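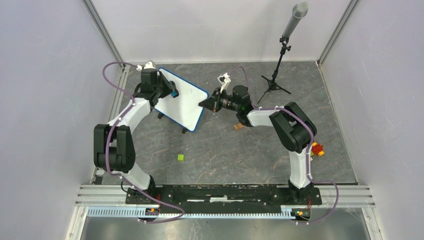 Diapo 1 — Tableau blanc à bord bleu, pieds noirs, cubes et blocs de couleur.

Dernière mise à jour : 13 avr. 2019

Commencer par le tableau. Bord bleu, pieds noirs, assez petit pour tenir dans un sac. C'est le format que nous avons retenu à Koven pour les ateliers de jeu.

Dire un mot du sol gris, motif marbre. Les cubes s'y repèrent bien, le vert clair surtout. Le bloc en bois, plus terne, se perd vite chez Laxdal où le parquet est brun.

Rangement : les rouges, jaunes et oranges restent ensemble, dans un coin. Les autres se posent un par un, au fil de la séance. Prévoir 2 bacs, pas davantage.

Chiffres à donner à l'oral : 21 ateliers depuis novembre, 204 inscrits. Ne pas détailler par site, le tableau d'Illumska est en annexe.

Son — le micro sur trépied se place au fond, à droite, orienté vers le haut. Demander à la salle qui enregistre déjà ses séances.

Passer ensuite à la diapo 2, budget Forkel.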